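Kitchen Tips for a Rental Villa Stay

Read the kitchen inventory in the listing before packing. The Skitevness villas list a toaster and a cutting board but no sharp knife. Bring one in checked luggage, with a blade guard.

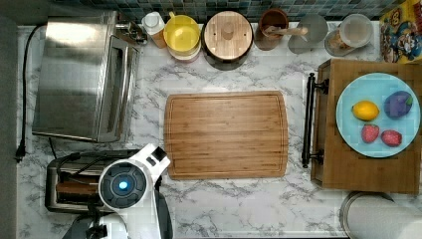
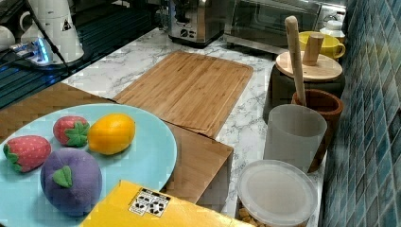
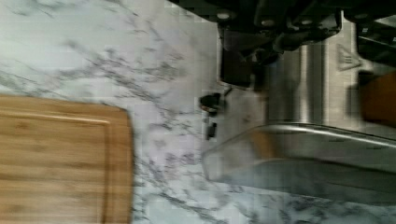
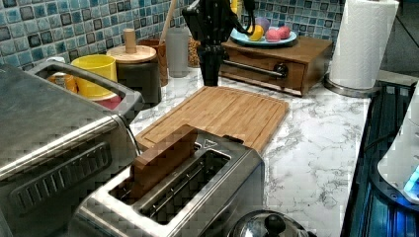
On arrival, run the cold tap for 3 minutes before filling a kettle. Check the voltage plate on any appliance you brought - a 120-volt kettle will fail on a 230-volt supply, and a plug adapter does not change the voltage.

Shop for the first two days only. The Grullham market is cheaper than the resort store, but it closes at noon. Fridges in short-stay units are small and slow to recover after loading. Set the dial to 5 and leave it overnight.

Decant oil, salt and coffee into screw-top jars at home. Our full set weighs 831 grams.

The night before checkout, empty the crumb tray and wipe the fridge seals. Skosto charges a cleaning fee of $59 if either is missed.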